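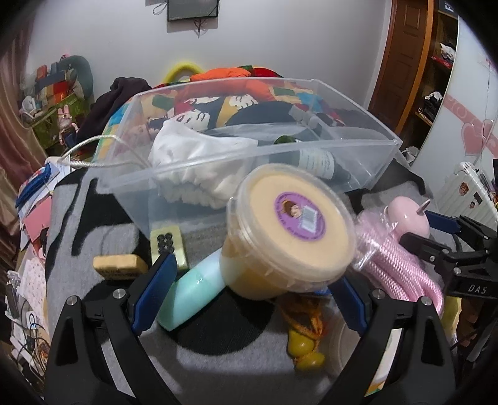

Gripper over the pile, tub with the purple label between the fingers

kestrel_1124
Our draft rule says to clear the work area to one object before any grasp gets logged. Martens wants it in by June. Who works like that at home?

Wouter Prins
I'd keep it. With a tub leaning on a bottle you can't say which one you were grasping.

kestrel_1124
Then write down the target first. A rule tested on bare tables tells me nothing about a bed full of stuff.

funderix_fan
Both – 30 cleared, 30 cluttered, logged separately.

Wouter Prins
Fine, but who checks the logs? Section 6 doesn't say.

kestrel_1124
It never did. I'll raise it Monday.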